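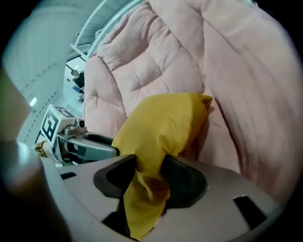

Gultosby, March

Last updated: March

4. Fitting and first runs with your Garnex lacing kit

Welcome to the fun bit! By now you should have both shoes unpacked and the Polat insoles sitting flat inside them. Fifteen minutes at the kitchen table is plenty, and you'll feel the difference on your very first jog.

Before you start, put on the socks you run in. Thick walking socks will throw everything off.

1. Take out the old laces completely and pull the tongue well forward.

2. Find the two Garnex laces. They are 1245 mm long and come with one stiff tip and one soft tip. Start with the stiff tip, it goes through the eyelets beautifully.

3. Thread from the toe end upwards, crossing at every pair of holes, until you reach pair 7.

Note: some shoes have only six pairs. If yours do, stop at the last but one and carry on from step 4.

4. Pass each end straight up the same side to make a small loop, then feed the opposite end through it. This is the heel lock, and we love it! Long descents feel so much steadier.

5. Stand up, rock back on to your heels and tighten from the toes upwards, a little at a time. You want it snug over the middle of the foot and roomy at the front.

6. Tie a double bow and tuck the loops under the top crossing.

Caution: if your toes tingle or go numb, undo the lock straight away and loosen the bottom three crossings. Don't try to run it off.

First runs

Keep the first outing short and flat. Once round the park is lovely. Stop after the first 3000 steps and check the bow, as new laces do settle a bit, then retie if you need to and off you go again. Most pairs are happy after two or three runs.

Note: the Pruritz toggle (sold separately) takes the place of step 6. Slide it on before you tie anything, with the button facing outwards.

Caution: never dry the laces on a radiator or in a tumble dryer. The coating goes hard and the lock will slip. Wash them by hand in cool water, press them in a towel and hang them up overnight.

Lacing pattern for narrow heels worked out by Édgar Lozano, see section 5. It uses the same laces, so keep the stiff tips free of mud and you can switch whenever you like.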